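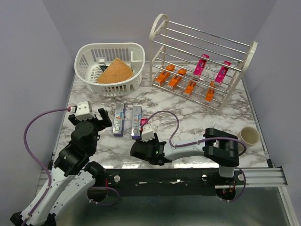
Unit 4: Moisture and Air Movement in Household Storage
Instructor: Fulvio Lo Presti
Lab sections: Gaetano Fabbri
Revised 11/12/2019

Read this handout before the lab section. The psychrometric chart from Unit 3 is assumed. All pressures are in pascals and all temperatures are in degrees Celsius.

4.1 Terms

Vapor pressure (pv): the part of the total air pressure that comes from water vapor.

Saturation vapor pressure (ps): the highest vapor pressure the air can hold in balance with liquid water at a given temperature. It depends on temperature only and rises quickly as the air warms.

Relative humidity (RH): pv divided by ps at the air temperature, usually given as a percentage.

Dew point: the temperature at which the existing vapor pressure equals the saturation value. A surface below the dew point will collect water.

Moisture content (MC): the mass of water in a material divided by its dry mass. Note that the dry mass is the base. Students who divide by the total mass get a lower figure and lose the marks for the step, even when the arithmetic is right.

Equilibrium moisture content (EMC): the moisture content a material settles at if left long enough in steady air. Cotton, paper, wood, straw and leather all have an EMC that follows RH closely. Polypropylene and coated steel take up so little water that we treat their EMC as zero.

4.2 Worked case: closet on an outside wall

A bedroom is at 18 degrees with a vapor pressure of 1,498 Pa. The inner face of the closet's outside wall is at 10 degrees. The total pressure is 101,325 Pa.

Saturation pressure at room temperature is 2,064 Pa, so

RH = 1,498 / 2,064 = 0.73, or 73 percent.

From the table, the saturation pressure at the wall temperature is 1,228 Pa. The vapor pressure is higher than this, and water condenses on the wall. The dew point of the room air is 13 degrees.

The humidity ratio of the room air is

w = 0.622 × 1,498 / (101,325 – 1,498) = 0.0093 kg of water per kg of dry air.

At saturation on the wall the figure is 0.0076. Each kilogram of dry air that cools fully to wall temperature can therefore give up 1.7 g of water. The rate of wetting depends on how much air reaches the wall, and that in turn depends on door gaps, on shelf layout and on how tightly the contents are packed. Blocking the air path lowers the supply of vapor but also lowers the wall temperature, as stored goods act as insulation on the warm side. The second effect often wins. Boxes pushed hard against an outside wall are the usual place for mold to start.

4.3 Drying of a porous material

Drying is treated in two stages.

Stage one, constant rate. The surface is covered by free water. Evaporation is set by the air: its speed, its vapor pressure and the surface temperature. The material itself has little influence. The surface sits close to the wet-bulb temperature.

Stage two, falling rate. Free water at the surface has gone. Water must move outward through the pores, and the internal path controls the rate. Raising the air speed now gives a small gain. Raising the temperature gives a larger one, within the limits of the fiber and any dye or glue.

The moisture content at the change between stages is called the critical moisture content. It is not a fixed property. A thick item reaches it sooner than a thin item of the same fiber, as its core lags behind its surface.

Example. A towel has a mass of 685 g when it leaves the spin cycle. Its dry mass is 500 g. Then

MC = (685 – 500) / 500 = 0.37.

If the EMC in the room is 0.08, the towel will hold 40 g of water when it is in balance with the room. The water to be removed is 185 – 40 = 145 g. A common error is to use the full 185 g.

4.4 Open and closed containers

For storage purposes we sort containers by the share of wall area that is open. Solid bins exchange air only at the top. The lower part of the contents is reached by diffusion, and the drying time grows with the square of the depth. Slotted baskets allow cross flow, so the depth that matters is the half width. Rod and wire racks have almost no wall, and their contents dry from all exposed faces. Contact points remain slow on a rack. A shoe sole resting on a solid shelf dries later than the same sole resting on rods.

Woven goods made from plant fiber need separate attention. They swell across the fiber far more than along it, and repeated cycling between high and low RH loosens the weave. Keep them at a steady RH and do not load them while damp.
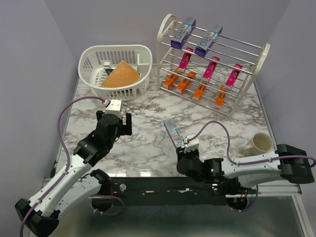
4.5 Lab procedure

1. Weigh each test piece on arrival and record the mass on the Lutis sheet.
2. Soak for the time given on the board, drain, and weigh again.
3. Place one piece in the solid bin, one in the slotted basket and one on the rack. Pieces must not touch.
4. Record wet-bulb and dry-bulb temperatures at the bench, away from the window.
5. Weigh at each interval called by the lab instructor. Return every piece to the same position and the same side up.
6. Oven-dry all pieces and record the dry mass.

Plot MC against time. Mark the critical moisture content on each curve – a short range is acceptable where the bend is not sharp.

4.6 Problems

a. Repeat the closet case with the wall at 15 degrees. State whether water condenses.
b. The room in 4.2 is heated with no change in vapor pressure. Find the air temperature at which RH falls to 60 percent.
c. Two identical towels dry in still air, one folded once and one flat. Compare the drying paths and explain which stage is affected more.

Problem sets go in the Trerina folder before the next lecture. Steam tables are not supplied in the April exam; bring your own marked copy of the saturation curve.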